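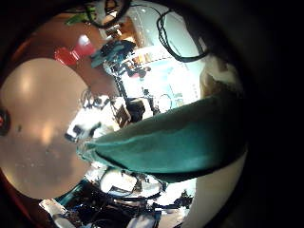

Do you need to buy special organisers to sort out the cables in a workroom?

Most rooms can be sorted with a few hooks, some reusable straps and an hour spent pulling out leads that don't go to anything.

I say this as someone who bought the organisers. I had the Zerholm under-desk tray, the Brivow clips with the sticky backs, and a bag of 200 plastic ties that I will be leaving to my children. The tray is good for one thing, which is holding a heavy extension block off the floor. The clips held until February and then came off the wall with the paint.

Start with what's plugged in

Switch everything off at the wall and follow each lead from plug to machine. It's dull work and people skip it. They buy a box with a lid and push the tangle inside, where it is still a tangle and now gets warm as well. Don't put a power brick in a closed box unless the maker says you can.

Put a paper tag on both ends of each lead as you go. Pencil is fine. Printed labels look smart, but the cheap ones peel, and I've yet to see the label maker that was to hand when it was wanted.

Coiling

You will find plenty of people online with strong views about over-under coiling. It does work for long leads. For anything shorter than your arm I can't see that it matters. Make a loose loop, put a cloth strap round it and hang it up. What does harm a cable is winding it tight round your elbow and then yanking the end, or a sharp bend right by the plug.

Hang spare leads on a rail at shoulder height, where you'll see them. A nail will do the job but it pinches, so use a wide peg or half a cotton reel screwed to a batten. Sixteen pegs was too many for our back room. The empty ones filled up with carrier bags.

The bench

The usual advice is to clear the bench completely every evening. Usman Lashari, who shares the room with me, does this and spends the first part of every morning getting it all out again. I keep a tray. Whatever belongs to the half-finished job goes in the tray, and the tray can stay out. Loose small bits go in white tubs with the lids off, because a lidded tub is never opened and you end up buying the screws twice.

Plants and drinks go well away from anything electrical. You'd think that could be left unsaid.

Cloth covers and frayed seams

Padded covers and fabric-wrapped things always go at the seam first. The sprays sold to stop fraying (Tosh do one, there are others) stiffen the edge and leave a shine on dark cloth. Try it on the underside before you believe the tin. Needle and thread is slower and lasts: trim the fluff, fold the edge under and whip stitch over it in a matching colour. If the cloth has gone thin beyond the seam, patch it. Stitching into rotten fabric only moves the hole along.

Wall shelves

Keep them for small things you use weekly. Anum Kakakhel wrote in to say hers are arranged by colour and that she can find everything. I have my doubts, but it's her shelf.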